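Bomdale laundry bin liners, pink, roll of 8

We've had these in the shop since December and they've become the thing I bang on about to anyone who'll stand still long enough, so it's high time they had a proper page of their own.

They're liners for the laundry bin. A big, soft plastic liner in a pale pink that goes over the rim and folds down the outside, so your clothes never touch the bin itself. I started using them at home because our bin has a rough seam near the top that had been quietly eating the elbows of everyone's jumpers (and one very nice scarf, which I'm still cross about). With the liner folded over, nothing snags. I also like that I can grab the whole lot by the edges and carry it to the machine without dragging the bin down the hall.

Go generous with the fold, by the way. The first time I put one in I only tucked a couple of centimetres over the rim and it slid in under the weight of the towels. Now I pull down a good wide cuff all the way round and it stays put.
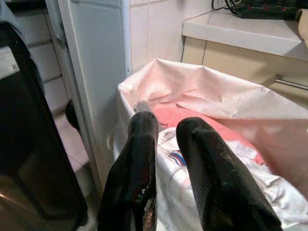
Colour matters more than I expected! I was a bit sniffy about the pink when the samples came, and asked the Flalum people whether we could have plain white. They could do it, but the minimum order was enormous, so pink it was, and I've come around completely. It's a very washed-out pink, nearly white where the light gets to it, and it makes even a heap of dirty washing look sort of cheerful.

Sizing

There are two sizes. The Regular suits most upright bins you'd keep beside the washer, and the Large is for the deep ones that a whole family throws things at. If you're on the fence, get the Large. A bit of extra plastic just means a deeper cuff, while a liner that's too small is a daily annoyance and you'll end up growling at it.

Does it fit the Plirko hamper? Yes, the Large does, and so does the Regular if you don't mind a skinny fold. Does it fit the Cabello basket, the low wide one? Sort of. I've done it, but it bunches in the corners and I wouldn't buy a roll just for that.

What I use them for

Mostly the everyday pile. Mixed colours go in as they come and I sort them on the floor before they go in the wash, on the tiles, where there's room to spread things out. I know plenty of people keep two bins and separate as they go. I tried, it lasted 5 days, and then there were black socks in with the whites and we all gave up.

They're also great for swimming gear. I keep a spare liner in the boot over summer and the wet towels and bathers go straight in it. And when the kids had that tummy bug I was very, very glad to have a liner between the sheets and the bin, and that's all I'll say about that.

One grumble so you've heard it from me: plastic doesn't breathe. Don't leave damp things sitting in there over a long weekend or they'll get that sour smell. Anything damp from the gym gets hung over something first, then goes in the bin once it's dry.
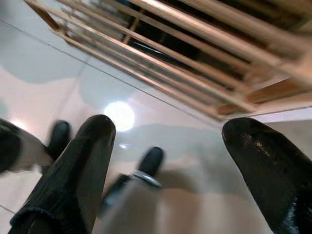
I do the same with bath mats and tea towels, and it's made a real difference to how the laundry smells by the end of the week. If you haven't got anywhere to hang things, the back of a chair will do.

Looking after them

You can reuse these heaps of times. I wipe mine out with a damp cloth and a bit of dish soap, then turn it inside out over the tap to dry. Don't put it in the dryer (I shouldn't have to say it, but we've had an email). If it gets a small hole, a strip of packing tape on the outside does the trick. When one's really past it, I use it as a drop sheet for painting or to line the bottom of the car boot on a trip to the tip.

They do crease when they first come off the roll. The wrinkles soften after a while but they never vanish entirely, so if a crinkly rim is going to bother you, a cotton bag might be more your thing.

Details

Colour: pale pink
Sizes: Regular, Large
Pack: roll of 8
Item number: 334
Sold in: single rolls or a 2 roll bundle

Orders are packed from our own storeroom and go out by regular post. Rolls can come back for a refund if the paper band's still on. If you've opened it and the size is wrong, send me a note anyway and I'll see what I can do, I'm usually a soft touch.

Page updated 23 Jun 2023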